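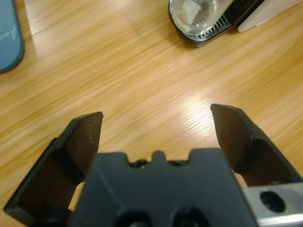

Home About Archive Contact

Sat 22 August

I finally sat down with the budget this morning. In February I wrote that the arms would eat most of it, and they did. What I got wrong was everything else.

The quote from Altura covered two arms with grippers, and it looked complete. It didn't include spare finger pads. Grakham sells them in packs and wants 23 pounds a pack, plus postage. I've put down for two packs this year and two the next.

Delivery is the other thing. Maes quote 30 days for brackets and 90 for anything with a motor in it. If you're planning a start date, work back from the longer one.
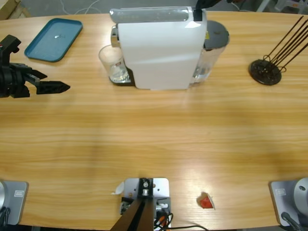 I've also added a line for the household stuff. A coffee machine is a good task because it needs small things picked up and put in the right place, but it means buying capsules every month, and a glass will get broken sooner or later. I set aside 100 pounds for the year and I expect to spend it.

The table I'd buy again. I nearly ordered a proper workbench from Pivholm and decided the money was better kept for cables and a second set of mounting plates. The plates haven't been ordered yet. I want to measure the bolt spacing again first.

Next on the list is insurance, which I've been putting off. I have one quote so far and it leaves out accidental damage to the grippers, so I'll be ringing round on Monday.

Recent posts
What the arms cost in the end
Cable lengths, and why I bought twice
Choosing a table
Second-hand or new?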